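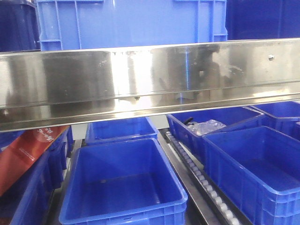

Euan Halliday opened by asking whether the bottom lanes could stay for blue crates only through the spring, as he'd hate to see us go back to mixing them up with the totes from Baird. Lots of nodding at that! Agreed, with one change: the lane nearest the door goes to Hamton orders when they're heavy.

Minutes, Grovovell packing room, December 30, 2013

October minutes approved as read.

Flow rack. Everyone is really happy with how the new layout works (no more walking around the bench for a crate, hooray). Upper level is for full crates waiting on labels, lower level for empties coming back. Steel bar to be wiped down at the end of each shift, smudges and all. Glass cleaner is fine, no scouring pads.

Rollers. Two lanes were sticky before the holiday and a good cleaning fixed both. Euan will order 5 spare rollers anyway.

Crate count. The year-end total is 1,161, up nicely on what we expected. About 600 of those are out with Skaltetti and due back next month. Thanks to the evening crew, who did the whole count in 4 hours!

Labels. Old labels still turn up inside returned crates. Please peel them before the crate goes on the rack. Bigger trash can wanted by the bench, Euan to find one.

Any other business. Request for a second rack on the far wall, warmly received. Measurements to come to the next meeting.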